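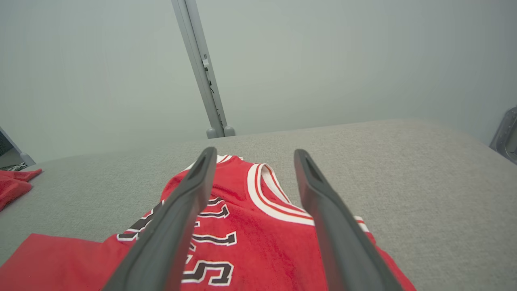
gostberg_attic

ok need laundry people. picked up this red basketball jersey at the Trarudside swap, sleeveless, v neck with the white and red striped trim. laid it out flat to look it over and now I'm scared to wash it. numbers are black with white outline and they're the stiff kind that feel like they'd crack if you look at them wrong. it smells like somebody's basement. want to wear it to the alumni game at Grurnthorpe in January so it can't come out pink or peeling

what do I do. cold? hand wash? vinegar? also how do you fold these things

――――――――――
pressboxlint
Member

Inside out, cold, gentle, hang dry. Done. You're overthinking it.

――――――――――
halfcourt_hem
Senior Member

Disagree with the machine part. Not on a first wash when you don't know what's been done to it. Sink or a clean tub, cold water, little bit of plain detergent, no softener. Push it around for 2 minutes, let it sit, drain, rinse till the water's clear. If the red is going to run you'll see it in the water and can pull it out fast.

White trim on a red shirt is the thing I'd worry about, way more than the numbers. Numbers crack from heat. Trim goes pink from sitting in a wet pile.

――――――――――
pressboxlint
Member

I've run team stuff through the machine for 8 seasons. Never had a pink collar. Cold means cold, people say cold and then leave it on warm.

――――――――――
halfcourt_hem
Senior Member

Team stuff you knew the history of. This is a swap table shirt.

――――――――――
gostberg_attic

ok so sink first. what about the smell tho. somebody at the swap said freezer??

――――――――――
mudroom_mel
Member

freezer does nothing for basement smell, tried it with a coat. came out cold and smelling like basement

white vinegar, half a cup in a sink of cold water, soak before the detergent. rinse, THEN soap. the vinegar smell goes when it dries. do not mix it with bleach ever, and don't use bleach on this anyway

――――――――――
pressboxlint
Member

Vinegar on old printed numbers, I wouldn't. Hang it on the porch in the shade for a couple days and see what's left. Airing fixes more than people think.

――――――――――
mudroom_mel
Member

half a cup in a whole sink is nothing. I've done it on printed shirts a bunch of times. but sure air it first, can't hurt

――――――――――
tworackdryer
New Member

Check if the numbers are print or sewn on before anybody argues more. Run a fingernail along the white outline. If there's thread or a lip you can get under, it's stitched, and you can quit worrying about cracking and just watch for the edges puckering. If it's smooth and kind of rubbery it's print.

――――――――――
gostberg_attic

smooth. rubbery. one tiny lifted bit at the corner of the 5, like a grain of rice

――――――――――
tworackdryer
New Member

Print then. Don't pick at it. Wash first, dry all the way, then press the lifted bit from the BACK with parchment on both sides, low iron, no steam, few seconds, let it cool before you move anything. Test on the lowest edge of a number first.

――――――――――
halfcourt_hem
Senior Member

I'd leave the corner alone completely. Seen more jerseys wrecked by a "low" iron than by a lifted corner. Those mesh knits go shiny and you can't undo shiny.

――――――――――
tworackdryer
New Member

Fair – if your iron runs hot skip it. Mine has an actual low. Lifted corners only get bigger though.

――――――――――
chu_side_gym
Member

Drying: flat on a towel, in the shade, collar pulled straight while it's damp. I hung mine on a wire hanger and got shoulder points that lasted till summer. Those striped armholes stretch too if they hang heavy and wet. Roll it in a dry towel first to get the water out, no wringing

Folding: don't crease across the numbers. Face down, sides in so the folds land outside the print if there's room, tissue in between, then roll loosely from the hem up. Mine live in a drawer at the Chu gym office rolled like that, 7 of them, all fine

――――――――――
pressboxlint
Member

Rolling curls the print. Hang it on a wide hanger, once it's dry obviously.

――――――――――
chu_side_gym
Member

loosely. LOOSELY

――――――――――
gostberg_attic

ok update. porch overnight, helped maybe half. then did the sink, cold, with the vinegar soak first (sorry pressbox). water went a little rusty pink on the first rinse, second one barely, third clear. rolled it in an old brown towel and its flat on the drying rack now. trim still looks white to me but its wet so who knows

numbers feel the same as before. didn't touch the corner

――――――――――
halfcourt_hem
Senior Member

Little pink in the first rinse is normal for red. Keep the front from touching itself till it's totally dry, stick a piece of white cloth inside so the back doesn't print through onto the collar.

――――――――――
gostberg_attic

done, pillowcase in there now. thx

――――――――――
pressboxlint
Member

Smell?

――――――――――
gostberg_attic

like salad, mostly. little bit basement at the armholes still

――――――――――
mudroom_mel
Member

salad goes away. if the armholes are still funky after its dry make a paste w baking soda and water, dab on the inside only, keep it off the print, 15 min and rinse cold

――――――――――
gostberg_attic

will do after work tmrw. still not decided on hanger vs roll, leaning roll. anyone got a size on those wide hangers, my closet's pretty shallow

――――――――――
pressboxlint
Member

Get the suit kind and measure your closet front to back first. Mine sticks out past the rod a good bit and the door still closes, just.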